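Plurus Releases Sedness 4, a Low-Odor Hardening Oil for Interior Wood Surfaces

New formula cures to light use overnight and can be spot-repaired without stripping

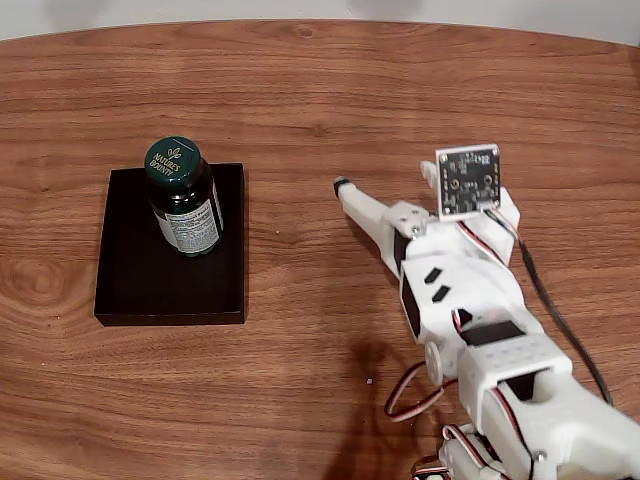 WATANO — Plurus, a maker of wood finishes for furniture shops and contract interiors, today announced the release of Sedness 4, a one-part hardening oil for tabletops, counters, shelving and interior doors. The product replaces Sedness 3 and will ship to distributors beginning in January.

Sedness 4 is a blend of modified linseed oil, plant wax and a cobalt-free drier. It contains no added water and does not raise the grain during application. The finish dries to a low sheen and is supplied in clear, with two tinted versions planned for later in the year.

The main change from the earlier product is the drier package. Sedness 3 needed three full days between the final coat and light use. Under normal shop conditions, Sedness 4 reaches the same point overnight. Full cure takes two weeks. During that period the surface should be kept free of standing water and should not be covered with plastic or rubber mats.

Plurus tested the finish on 372 sample panels at its Watano plant. The set covered oak, ash, cherry, walnut and maple, in solid stock and in veneer. Panels were exposed to water, coffee, red wine, cooking oil and a mild alkaline cleaner, then rated by two inspectors working separately. Of the walnut and cherry panels, 91 percent showed no visible mark after the water test. Results on maple were lower for red wine, and the data sheet recommends a third thin coat on pale, close-grained woods where staining is a concern.

A rub test was run on a smaller group of panels. The two-coat system passed 4000 dry cycles before the first change in sheen was recorded.

Sedness 4 is applied by pad, brush or low-pressure spray. Surfaces should be sanded to 150 grit and cleared of dust. Excess oil must be wiped off within 20 minutes, as material left on the surface will dry tacky. Worn areas can be sanded lightly by hand and recoated without stripping the full piece — a property carried over from Sedness 3. The two products are compatible, and existing Sedness 3 work can be maintained with the new oil.

Rags and pads soaked with the product can heat up and ignite as they dry. They should be placed in water or in a sealed metal container directly after use.

Before release, the finish was used on production work at Were, a furniture shop that supplies dining and meeting tables. The trial covered over 700 pieces. Feedback from the shop led to a slightly thinner mix and a wider opening on the one-gallon can.

Sedness 4 will be sold in quart, one-gallon and five-gallon sizes. Orders for Sedness 3 will be filled while stock lasts. Technical and safety data sheets are available from Plurus distributors on request.

About Plurus

Plurus develops and manufactures oils, waxes and cleaners for interior wood. Its plant and test lab are located in Watano.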